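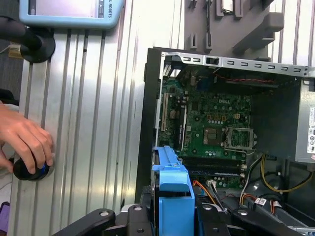 A hand on a round black knob-like device beside a grooved metal surface.

Brunton to open drop-off site for old electronics in October

Brunton residents will have a place in town to leave old computers, televisions and small appliances starting in October, when the county opens a drop-off site on Skakley Road. Until now the closest one has been in Guvitero, 29 miles away.

The new site is in the former feed store next to the highway garage. It will be open from 9 a.m. to 3 p.m. on the first weekend of each month. The county has leased the building for three years and spent part of the summer repairing the loading dock and repaving the lot.

Most items will be free to leave. There will be a charge of $15 for each television or tube monitor and $19 for a refrigerator, window air conditioner or dehumidifier. Payment is by card or check. The gate will not take cash.

The service is for households in Brunton, Guvitero and the unincorporated area along the Skakley River. Drivers should bring a license or a utility bill showing a local address. Businesses can use the Guvitero site by appointment, as they do now.

Desktop computers, laptops, printers, keyboards, phones and cables will all be taken, whether or not they work. Computers do not need to be complete. A case with parts missing will be accepted on the same terms as a whole one.

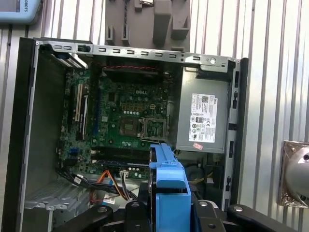

What happens to the items

Brurnon, the company that has the hauling contract for the Guvitero site, will also serve Brunton. Trucks will pick up after each open weekend. Equipment that can be repaired will be sorted out for resale, and the rest will be broken down for metal, plastic and circuit boards. Batteries are handled separately and should be taken out of devices before drop-off if they come out easily. Tape over the ends of any loose ones.

The county set aside $3000 for signs and a mailing that will go out with the September water bills. The mailing lists what is accepted and has a map of the entrance, which is on the north side of the building. Left turns into the lot from Skakley Road are not allowed.

Electronics left at the curb with regular trash will no longer be picked up once the site opens. Paint, motor oil and tires still go to the transfer station.
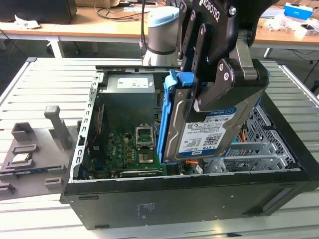 Do I have to erase my computer before I drop it off?
Erasing it is up to the owner. Staff at the site will not wipe drives, so copy anything you want to keep and remove personal files at home first.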